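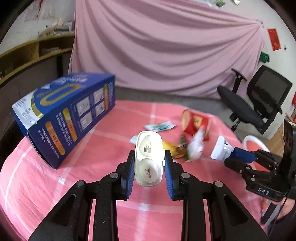

Packing Tips From a Slightly Over-Prepared Household

I've been packing bags for other people for the best part of my life, first for three brothers who couldn't fold a shirt between them, and now for a family that thinks a weekend in Otport calls for four coats. So when my neighbour asked me to write down how I do it, I put the kettle on and got rather carried away (sorry, Shirazi family, you did ask!).

Start with the bag itself

Get it down from the loft a few days early and leave it open on the spare bed. Things will find their way into it as you think of them, and you'll have time to notice if a zip has gone stiff. A stub of candle rubbed along the teeth works wonders. If the inside smells musty, tuck in an open dish of bicarbonate of soda overnight, then wipe round with a cloth that's barely damp and let it air.

Shoes first, always

Heavy things go down by the wheels. I stuff each shoe with socks, put the pair sole to sole in an old shower cap or bread bag, and lay them along the bottom edge. Belts can run round the inside wall of the case, where they keep collars from getting squashed.

Roll or fold?

Both, I'm afraid. Jeans, jumpers and T-shirts roll beautifully. Anything with a proper crease or a collar is better folded flat on top, with a sheet of tissue between the layers if you're feeling fancy. My linen trousers look dreadful whichever way I do it, and I've made my peace with them.

Small things and spares

I keep one little zipped pouch for the bits that always go astray: safety pins, plasters, a needle already threaded, a travel plug and spare batteries for the torch. Batteries like to be kept in their packet or a small box, away from coins and keys. If you're flying, check what your airline wants in the cabin and what can go in the hold.
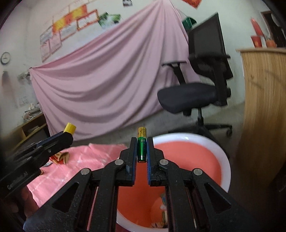

Weighing it at home

Stand on the bathroom scales holding the case, then without it, and take one from the other. I aim to leave 2 kilos free for the journey home, and on our trip to Arnon that went entirely on jam.

When you get back

Empty the bag the same evening, even if it all just goes in a heap by the washing machine. Shake out the sand, refill the pouch and pop in a bar of soap before it goes back up the ladder. Ours still smells of lavender from September.

Golnar Farahani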